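Utilizamos cookies propias para mejorar la navegación. Aceptar | Configurar

Inicio Proyectos Memorias Taller Contacto

Imprimir Enviar por correo

Proyecto Retent: orden y limpieza de una mesa de trabajo compartida
Memoria del trabajo de curso
Autores: Mawuli Korletey y Nahom Weldu

1. Punto de partida

La mesa blanca del taller la usan varios grupos a lo largo de la semana. Se escribe, se grapan memorias y se abren aparatos pequeños para cambiarles la pila o apretar un tornillo. Cada grupo deja algo para el siguiente, y al final del día cuesta encontrar un sitio limpio donde apoyar un papel.

El trabajo consistió en proponer un reparto de la superficie y una rutina de limpieza que se pudiera cumplir en 8 minutos. El presupuesto era muy bajo, así que descartamos comprar cajoneras o bandejas.

2. Reparto de la mesa

Dividimos la mesa en tres zonas. La del fondo, junto a la pared empapelada de violetas, queda para el material de escritura y las grapadoras. El centro es para lo que se tiene entre manos. La parte delantera debe quedar libre.

El portalápices rosa ya estaba al fondo y decidimos no moverlo. Las grapadoras van a su izquierda. Nahom prefería tenerlas en un cajón, pero en las pruebas volvían siempre a la mesa y abandonamos la idea.

El destornillador fue lo más difícil de colocar. Se usa en el centro y se queda en el centro. En la propuesta final tiene sitio al fondo, aunque admitimos que pueda quedarse fuera mientras haya algo a medio montar.

3. Estado de la superficie

Sobre una mesa blanca se nota todo. Las motas oscuras se ven desde lejos y de cerca parecen migas. Las pilas sueltas son otro problema, porque no se sabe si están gastadas y nadie quiere tirarlas.

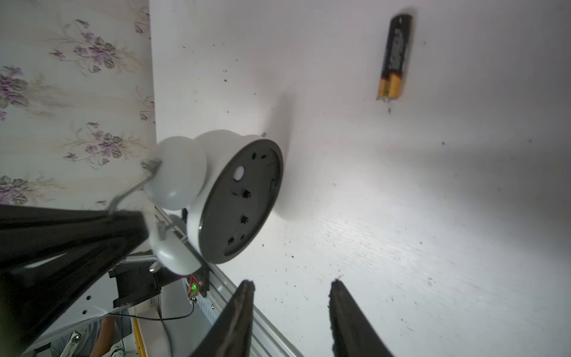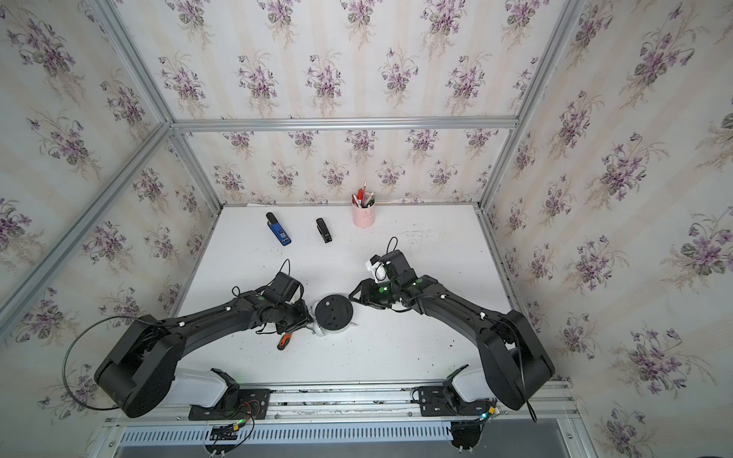
La pila suelta, en la primera; el destornillador naranja y negro y las grapadoras, en la segunda.

4. Rutina propuesta

- Devolver al fondo bolígrafos, lápices y grapadoras.
- Guardar el destornillador si no hay nada a medio montar.
- Pasar las pilas sueltas por el comprobador. Las gastadas van al contenedor de pilas y las demás al cajón.
- Barrer en seco con el cepillo, desde el fondo hacia delante, y recoger con la pala.
- Pasar una bayeta apenas húmeda.

El orden importa. En la primera versión la bayeta iba antes que el cepillo y las migas se pegaban al tablero.

5. Resultados

Probamos la rutina durante tres semanas. Los grupos de la mañana la siguieron casi siempre. Los de la tarde se saltaban el comprobador, que estaba en otro armario, y lo pasamos al cajón de la mesa. El sábado no se pudo comprobar nada, ya que el taller abre sin encargado.

El barrido es el paso que más tiempo lleva, sobre todo en los bordes. Un cepillo más estrecho ayudaría.

6. Pendiente

Queda por decidir qué hacer con los objetos sin dueño y si conviene marcar las zonas con cinta. Mawuli hizo una prueba con cinta de papel, pero dejaba restos de adhesivo al quitarla.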